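4.2 Joints, edges and the small fittings between them

We had not expected, when we first set out to look at how people live with their fitted furniture, that so much of the talk would come round to joints. The households in the Plellon part of the study were asked to keep a simple diary of cleaning and small repairs, and of the 102 diaries returned, 60 mentioned a seam, a strip or a clip at least once. Doors and handles, which we had given a whole page of the diary to, came up in only 27. People wrote with real feeling about crumbs in grooves, and one diary from Mfaume gave most of October to a single strip that would not sit flat — we have kept that entry in full in the appendix, as it deserves.

Part of the reason, we think, is that a plain pale panel asks very little of anyone. It can be wiped in one go, and a slightly mottled surface is forgiving of the odd mark. The line where two parts meet is another matter, for the cloth catches there and the eye goes to it. Figure 6 shows a joint of the kind we have in mind, with a dark narrow seam running down to a small shiny fitting and a pale metallic strip carrying the same line onwards.

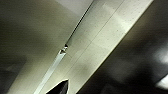
Figure 6. Seam, fitting and strip on a pale panel.

The diaries also told us a good deal about who looks after such places and how. Most people began with whatever was to hand, usually an old toothbrush or a cotton bud, and only later went looking for something better. Those in the Primard flats, where the furniture came with the tenancy, were noticeably shyer about touching a fitting, and several wrote that they would sooner live with a rattle than be blamed for a loose screw. Owners were bolder, and now and then sorry for it.

We return to this difference in Section 5, where the Trudonine repair notes are set beside the diaries. For the moment it is enough to say that the two sources agree rather well on where the trouble starts — at the ends of strips and along open seams — and much less well on how long it had been going on before somebody wrote it down.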